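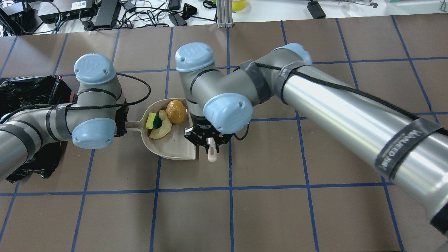
Keerthana Amin wrote:

> I've now tried the new hyphenation patterns on the Rutville parish newsletter and I'm not happy with them. With the minimum left at 2 letters before the break and 2 after, the narrow columns fill up with stubs such as "on-" and "re-" at the line end. Raising both values cures that but opens up wide gaps between words.
>
> Is there a setting in between, or do I have to go through the file and put in breaks by hand? The columns are 26 characters wide on average and the text is justified.

The left and right minimums are separate values, and they needn't match. For English I would leave the left one at 2 and set the right one to 3. That removes endings such as "-ly" and "-ed" on the following line, which most readers find worse than a short stub before the hyphen. Your "re-" will still turn up, but less often once the penalty below is raised.

The larger problem is the measure. Justified text at 26 characters a line gives the line breaker four or five words to work with, and no set of patterns will make up for that. The word spaces are the only thing that can stretch, and there are too few of them. You can see it by setting one page ragged right with the same patterns: the gaps go at once, and so do most of the breaks you object to, as the program is no longer being pushed to fill every line.

If the newsletter has to stay justified, I would try these in order:

1. Go from three columns to two. This does more than everything else put together.
2. Raise the hyphen penalty in small steps and reset the whole issue each time. Looking at a single paragraph is misleading.
3. Limit consecutive hyphenated lines to two. The default is no limit at all.
4. Allow a little letter spacing, but keep it very small. Past a certain point the lines start to look like a different typeface.

On breaks by hand: please don't, other than for names. A manual break is kept when the text reflows, and someone will paste that paragraph into next year's February issue and find hyphens in the middle of lines. Use the exceptions file instead. One word to a line, breaks marked with a plain hyphen, no capitals. Surnames you never want broken go in with no hyphen at all -- the program reads that as "leave alone".

One further check. The patterns are chosen by the language tag on the paragraph, and text pasted in from elsewhere often arrives tagged as American English. The two sets break differently in a fair number of words. If you are getting odd results in some articles and good ones in others, look there first.

I haven't tested any of this with the version 7 patterns, only with the set before.

Beril Yazıcı

--
Trekon typesetting list | Contact the list owner | Archive | Back to top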